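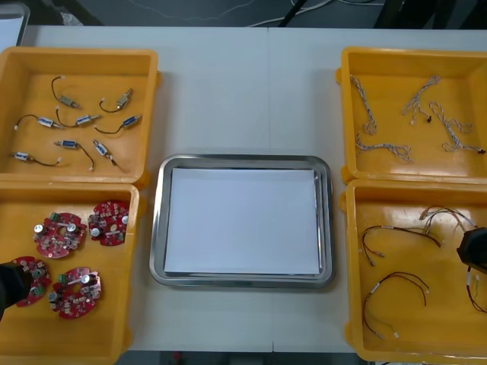
Singer Chantelle Masilela has told fans she will not be taking down her new video, in which she dances with her girlfriend at a family wedding.

The clip for Ratwood drew more than 1,000 angry comments in its first 2 days online. Some called her a bad example to young listeners.

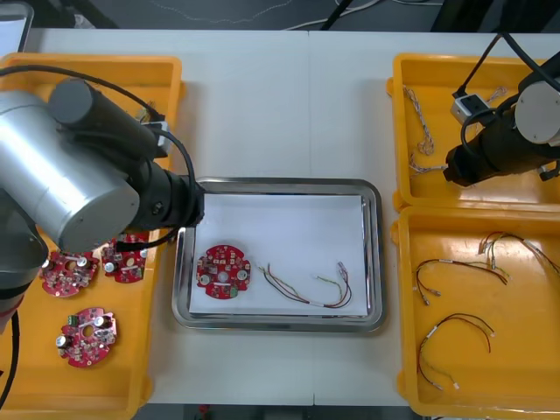
Masilela, who came out in April, replied with a short post on Friday night - "My gran is in it and she loves it." Her producer, Siyabonga Nkuna, said radio play had not dropped.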